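Most equipment budgets I see at Dallus put the money into the arm and leave the gripper jaws to petty cash. I think that is the wrong way round. Gilmar Vieira's plan for January lists 20 hand-held grippers and no spare parts.
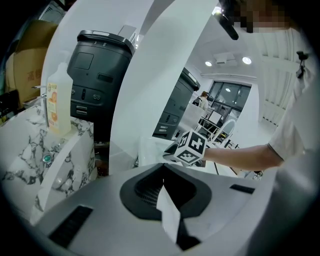
Consumables deserve their own line in the plan. Jaw wear depends on the work, and a trial on a clear bench tells a buyer little. A washbasin counter with a pump bottle standing behind the bowl, close to the tap, is a fairer test. I would buy 13 units and put the balance of the 1,209 into spares.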